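I have been promising myself since June that I would do something about the baskets. We have a great many of them in this house, and they have a way of filling up with batteries, rubber bands and keys that don't open anything. My aunt used to say a basket left alone for a night would have a button in it by morning, and I believe her.

So on a rainy afternoon I made a pot of coffee, put the radio on and emptied the lot. It took me 2 hours, most of them spent reading old birthday cards (you know how it goes) and trying pens on the back of an envelope. I found a recipe for plum cake I had given up for lost, and the spare button for my good coat, which I have sewn on already – I'm rather proud of that.

The one I like best is the orange-brown one. It's a nice long shape with sides that lean outward, so you can get your whole hand in without scraping your knuckles, and it has a thick braided rim to grab it by. I'm thinking of it for bread, with a cloth in the bottom, or maybe for the napkins when people come over.

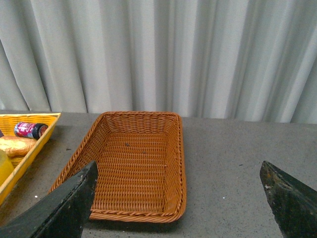
Dela Tsikata

There are still a couple of specks down in the weave, I see! An old soft toothbrush is good for that, used dry, going along the strands and then across. The yellow plastic one next to it is easier, and I just run those under the tap and stand them on a towel.

Next I want to tackle the hall closet, though I may need more coffee first. If you have a good idea for storing scarves, please leave it in the comments.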